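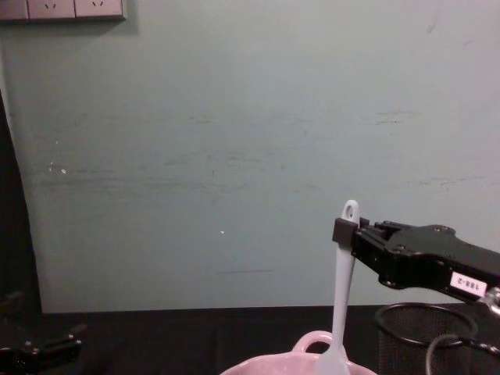
What's the best spatula for scraping out a mixing bowl? A plain plastic one with a long thin handle and a wide flat head, and if it has a hole in the end to hang it by, even better.

OK so I got asked about spatulas after my banana bread post and I have more opinions than I expected, buckle up

I used wooden spoons for everything until last January. Then I moved into the Barkineck apartment, which has 6 drawers total, and half my spoons wouldn't fit in any of them

My everyday one is a pale bluish plastic thing from the Bondska sale bin. No idea what it's called. The label fell off before I got it home

Bowl matters too!! I'm a pink ceramic bowl person now, the kind with a loop handle on the side. You hook your thumb through and tip the whole thing toward you while you scrape. Game changer for pancake batter

Downside is ceramic gets heavy. Mine weighs 800 grams with nothing in it (yes I put it on the kitchen scale, yes it was late)

Storage: I keep the long stuff standing up in a black mesh pen holder next to the bowls. Desk section, way cheaper than the "utensil crocks" at Grornotholm. It does let crumbs through so I put a saucer under it

Someone asked if plastic is ok on a hot pan. I wouldn't! Mine is for bowls only. I left an old one leaning in a skillet once and the corner went wavy, and I kept using it for two years like that, but still

Washing: warm water and soap, right away. Dried batter on a flat head is a whole evening

Oh and the banana bread is the Perić cookbook one, page 91. I use 160 grams of sugar and it's plenty sweet, especially with really spotty bananas

If you've got a favorite scraper for jars please tell me, the peanut butter situation over here is not good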